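Misby Doll's Bed with Bedding Set
Assembly and care guide

Section 4: Making up the bed

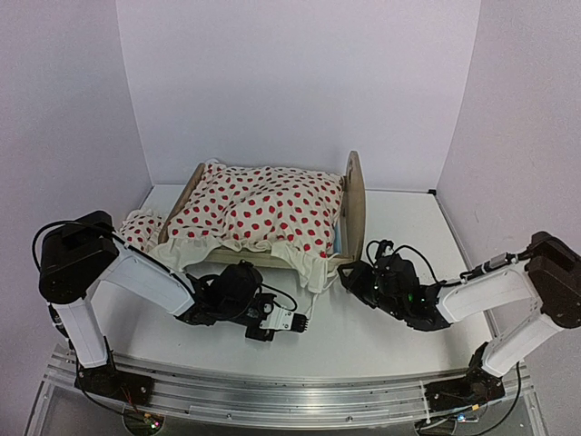 4.1 Before you start

Finish all the steps in Section 3 first. The headboard and the end board should both be fixed to the side rails, with the screws tightened fully. If either board moves when you press on it, go back to step 3.6.

The bedding set for the Misby contains:
mattress
ruffled sheet
spotted duvet
spotted cushion

The pale blue mattress comes rolled in its own bag. Unroll it and leave it flat overnight, or for at least two hours if you are in a hurry. It will not lie level in the frame until it has relaxed.

Remove every bag, tag and plastic tie before giving the bedding to a child.

CAUTION: The bedding set is a toy. Do not use it in a cot, pram or crib, and do not use it as bedding for a baby or a pet.

4.2 Fitting the mattress

1. Stand the bed on a flat surface with the tall headboard to your right. The instructions that follow assume this position.

2. Lower the mattress into the frame, seam side down. Push it up against the headboard first, then press the other end down behind the low end board.

3. Run a finger along both long sides. The mattress should sit between the rails without riding up over them.

Note: If the mattress seems too long, it has probably been put in upside down. The seam makes the underside slightly stiffer. Turn it over and try again.

4.3 Fitting the ruffled sheet

The sheet is gathered along its edge and has no elastic. It is meant to hang over the side rail, and the ruffle will never form a straight line.

4. Find the plain end of the sheet. This end goes towards the headboard and has no ruffle.

5. Lay the sheet over the mattress and tuck the plain end down between the mattress and the headboard. Two fingers' depth is enough.

6. Let the ruffle fall over the front rail. Pull it gently from the middle outwards until it hangs below the wood all the way along.

7. Repeat at the back if the bed will be seen from both sides. If it will stand against a wall, you can tuck the back edge in.

Note: The wood is unfinished and can catch the ruffle. If the sheet snags, lift it off the wood before moving it. Do not drag it. Light sanding with a fine paper (grade 300 or higher) will remove a rough spot. Wipe off the dust before you put the sheet back.

4.4 Filling and placing the duvet

The duvet is supplied with its filling packed separately. It is a generous amount for the size of the cover, and the finished duvet stands well above the rails.

8. Open the slit in the short end of the cover and feed the filling in, corners first.

9. Close the slit and shake the duvet by its two far corners. Work out any hard lumps with your hands. Some unevenness is normal and will settle with play.

10. Place the duvet on top of the sheet, between the two boards, with the closed slit at the low end.

11. For a neat look, fold the duvet in half lengthways. For a fuller look, drop it in loosely and leave the folds as they fall.

4.5 The cushion

12. Plump the cushion and place it at the headboard end. It can also be propped against the outside of the low end board when the bed is made up high – there is not much room left on top once the duvet is in.

4.6 Washing

Wash the sheet and covers at 30 degrees with similar colours. Turn the spotted covers inside out. Do not tumble dry. The mattress and fillings can be sponged clean but should not be soaked.

Let everything dry completely before making up the bed again. Damp bedding will mark bare wood.

4.7 Spare parts

Replacement bedding is sold as a full set, order number 389. Single cushions are order number 31. Screws and rails are listed in Section 6.

Pattern and sewing: Liliana Fontana
Bed design: Mechthild Stöckli

Continue to Section 5: Moving and storing the bed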